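10 June 2024

I keep reading that a plant on the desk makes you calmer. Soliman, the office supplier, charges $60 a pot for that promise, and I don't buy it. I've worked near leafy things for years and my inbox still stresses me out.

Yatziri Barajas swears by hers. She wiped down the whole white desk in May and let the plant keep the right end - fine, it looks nice. Calmer? Ask me after a Monday with the ceiling lights on.

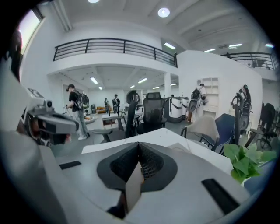
## What I'd pay for instead

A lamp. Daylight from one window only goes so far, and I don't trust long tube lights to flatter a leaf or a person.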